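Pornow workshop pair set out to teach a machine the laundry

Apr 30, 2026

The shared workshop on the top floor of the old Pornow mill has produced a canoe, several lamps and one clock that runs backward on purpose. Its latest project is a robot that folds sweaters, or will, once it has been shown how by two people with a great deal of patience and a dwindling supply of clean knitwear.

Todor Janevski and Vesela Vukčević started the build last fall, after Janevski lost an argument at home over who had folded what. "I could have just folded more," he said. "It seemed like giving in."

The pair named the machine Pemow. It will eventually have two arms, both bought secondhand from a packaging line in Sirker that was closing down. One works. The other turns left with great conviction and does not turn right, and Janevski has had its shoulder in pieces on the bench since the start of April.

While they wait for the shoulder, Vukčević has gone ahead with the teaching. She built a pair of handheld grippers in black plate, each with two narrow fingers and a camera looking down over them, and she does the laundry with those instead of her hands. The recordings go to a computer under the stairs, which is meant to work out what a person does with a sleeve. The goal is 1,015 recorded folds. As of this week she has 474.

"You find out how much your thumbs were doing," said Vukčević, who puts a sweater at 90 seconds on a good try. By hand she never timed it, and she has declined to start now.

Not everything went smoothly. The first fingers were printed in a hard plastic that slid off wool as if it had been buttered. The second set gripped so well that a cardigan belonging to Adjoa Lamptey, who uses the next bench for bookbinding, came away with one arm longer than the other. Lamptey has kept it. She says she reaches for things more easily on that side.

The current fingers have a strip of softer material on the inner faces and close with a trigger taken from a garden hose nozzle. They hold a cuff without chewing it.

Folding on the workshop's cutting table turned out to be too easy, Vukčević said. The table is flat, gray and well lit, and a machine that has only ever seen that table has learned mostly about the table. So the grippers now go home with her at night, and the work gets done on beds, over blankets, with the rest of the wash wherever it happened to land.
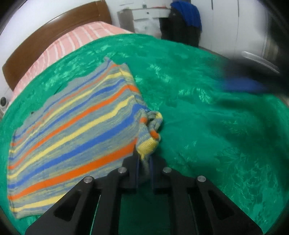
Stripes have been a particular help, she said, as the computer can follow a band of color through a bend where a plain gray sweater gives it nothing to go on. Plain gray sweaters are therefore next. Janevski owns plenty.

Berkay Tokgöz, who runs the Đorđević hardware store downstairs and supplied most of the screws, has asked whether the finished robot might do shop towels. He was told it might, after sweaters. He was told the same thing in January.

The workshop will hold its open evening at the end of next month. Pemow is on the program between the lathe demonstration and the soup, listed as "2 arms, subject to shoulder." Visitors are welcome to bring one knitted item each, preferably one they are not attached to.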